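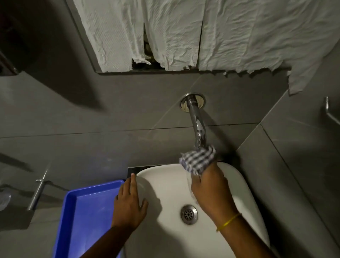
Residents > Flevbridge House > Meetings > Shared washrooms

3 min read

Flevbridge House residents - washroom meeting, April 2026

Present: Idris Hughes (chair, notes), ground floor x 4, first floor x 3, Petra from the Jarnlow side. Apologies from the top floor.

1. Last minutes
Agreed. One fix - the spare key is with Petra, not in the office.

2. Washbasins
Long talk. Basins to be wiped daily by whoever is on the rota, whole bowl, not just the rim. Back slope under the faucet gets missed most. Drain grate too, soap sits in the small holes. Damp cloth first, then dry. No scouring pads on the porcelain - the first floor basin got scratched that way and it won't come out.
Faucet: same cloth is fine, get round the tip of the spout and the plate on the wall. Chrome spray not needed, stop buying it.
Checked cloths are for basins only. Plain ones for floors. Someone has been mixing them in the wash, please dont.

3. Trays
Blue plastic tray stays beside the sink. Ground floor wanted it on the window sill, vote 5 to 3 against. Personal stuff left in it over a week goes in the lost box.

4. Mirror
Paper over the mirror - crumpled, torn along the bottom, one strip on the right hanging down over the tile. Agreed it comes off before painting starts and clean sheets go up on the day. Petra asked for tape that peels off glass. Idris to look. Nobody to pick at it in the meantime.

5. Painting
Cundent can do the ceilings and door frames in May. Tiles stay as they are, gray is fine. Quote is 3,000 for both floors, Steiner came in higher and couldnt give a date. Go with Cundent. Washrooms closed one at a time, never both. Notice on the doors a week ahead.

6. Supplies
Budget left: 69. Cloths 29, rest to soap and gloves. Receipts to Idris or they don't get paid - there are still two missing from the winter.

7. Rota
New sheet goes up by the stairs. Swaps OK, write them on the sheet, not in the group chat. First floor asked if the Jarnlow side could take a turn as they use the basins too. Petra will ask and report back.

8. AOB
Light in the ground floor washroom buzzing again. Reported.
Hot tap stiff on the Jarnlow side, Petra has a wrench.
Bike left in hallway - owner was present, has moved it.

Actions
Idris - tape, confirm Cundent, door notices
Petra - Jarnlow rota, tap
First floor - buy cloths, sort the mixed wash

Next meeting in May, date to folow once Cundent confirms.

Contact the residents' office | © Flevbridge House Residents | Back to top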